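Chamado 141 - Lençol de elástico soltando do lado da parede / caixa em cima da cama
Local: alojamento Clulach, quarto dos fundos
Aberto por: Defne Güneş
Responsável: Fredy Llanos
Prioridade: baixa
Situação: em acompanhamento

Descrição do problema
O lençol verde da cama encostada na parede não fica esticado. Toda vez que alguém dobra roupa ali em cima, o tecido enruga na diagonal e sobe do lado da parede. Já refiz a cama três vezes nesta semana. Também preciso saber para onde vai a caixa de papelão, porque ocupa o canto onde eu colocaria a roupa dobrada.

Comentário - Fredy Llanos, 9h20
Defne, qual é a medida do colchão? No cadastro do quarto consta colchão Lindholm de 160 de largura, mas houve troca em janeiro e ninguém atualizou a ficha. Confirma também se o lençol é do lote Mundero. E me diz o que está escrito na caixa.

Comentário - Defne Güneş, 10h05
Etiqueta do lençol: Mundero, 160. O colchão ainda não medi, preciso afastar a cama. A caixa é de papelão pardo, grande, está em pé contra a parede. Tem texto em chinês na frente, 医用防护口罩, que a Gülizar leu como máscaras de proteção para uso médico, e um desenho de máscara mais embaixo.

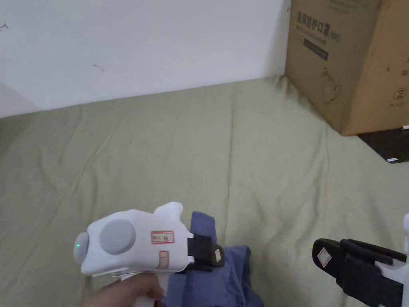 Afastei um pouco a cama depois do almoço e a fita métrica deu 160 no colchão também. Então a largura está certa. O que eu acho é que o elástico do lado da parede não desce até embaixo, fica preso só na beirada.

Comentário - Fredy Llanos, 14h30
Se a largura bate, falta ver a altura. Os colchões novos são mais altos que os antigos e o lençol Mundero tem a lateral curta. Faz o seguinte:

1. Tira a caixa de cima da cama.
2. Afasta a cama da parede o suficiente para passar o braço.
3. Prende primeiro os dois cantos do lado da parede, depois os da frente.
4. Passa a mão do centro para as bordas e só então encosta a cama de novo.
5. Se subir outra vez, anota a altura do colchão aqui no chamado.

Sobre a caixa: não abre. A Canan Başaran é quem cuida do material guardado e vai dizer se fica no alojamento ou se vai para o depósito da Graltero.

Comentário - Canan Başaran, 15h10
A caixa é do estoque nosso, pode ir para a prateleira de baixo do armário do corredor. Se não couber, deixa no chão do quarto, longe da janela. O Necati Kahraman passa lá com o carrinho quando terminar o andar de cima.

Comentário - Defne Güneş, 16h45
Ainda não fiz os passos, estou esperando o Necati por causa da caixa. Enquanto isso continuei dobrando a roupa no espaço que sobra. Com as peças esticadas em cima do lençol dá para trabalhar, mas junto da parede o tecido segue embolado.

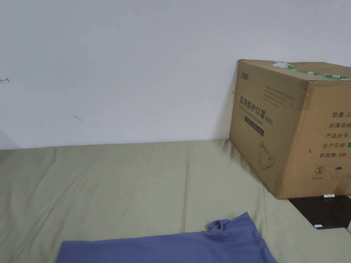

Anexo 2: peça azul sobre o lençol verde, caixa à direita com fita verde e branca na parte de cima.

Comentário - Fredy Llanos, 17h00
Visto. O lençol levanta bem no encontro com a parede, o que combina com lateral curta. Vou separar um de lateral mais alta na rouparia. As marcas pequenas na parede eu passo para a lista da pintura, não entram neste chamado.

Pendências
- Necati: levar a caixa para o armário do corredor.
- Defne: seguir os passos 1 a 5 e informar a altura do colchão.
- Fredy: atualizar a ficha do quarto e entregar o lençol de troca.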